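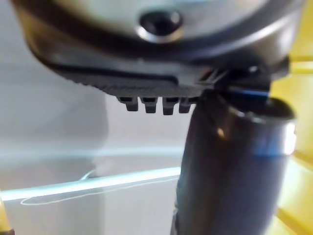

Trerkesville, 8/7/21

Our project asked how many examples a two-handed robot needs before it can pick up a plastic part and put it in the right place on its own. The parts came from an assembly kit called Veva. The learning program, Kallo, was written by last year's group, and we only changed how it loads data.

We gathered the examples by teleoperation. One person wore the control gloves, and a second person started and stopped each recording and typed in a label. An example ran from the first arm motion to the moment both hands were back at rest. 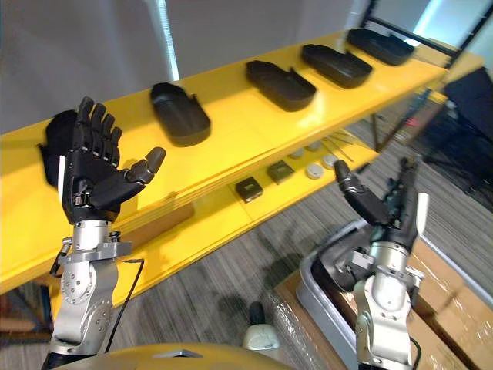
Both hands at the yellow shelving unit, with black trays on the upper shelf and white discs below.

The plan was 600 examples. We kept 357. Most of the ones we threw out had a gap in the wrist camera stream, and we did not notice this until the second week. Simin Shirazi wrote a short script that checks the stream after every recording, and we lost very few after that. We should have had it from the start.
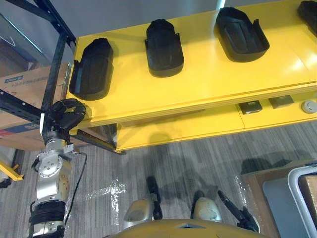

Left hand at the corner of the table during a tray session.

Labels took more time than we expected. Two of us used different words for the same motion, so we went back and relabeled 11 sessions using one list. The list is in Appendix B.

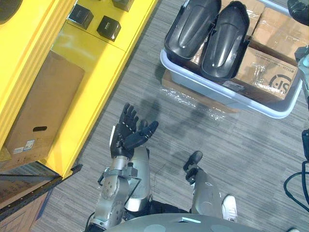
Start positions were the other thing we had to fix. In the early sessions the operator brought the hands to nearly the same pose each time, and Kallo did poorly when tested from any other pose. We then wrote rules for varying the start. One hand could be open with the palm up while the other was partly closed, and the arms could begin between the shelves and the gray tub with the black shell pieces in it. The Sharifi lab lent us its pose checker for this part.

Training on the full set begins in September. The test plan has 4 tasks, and the two that use both hands at once will be run last.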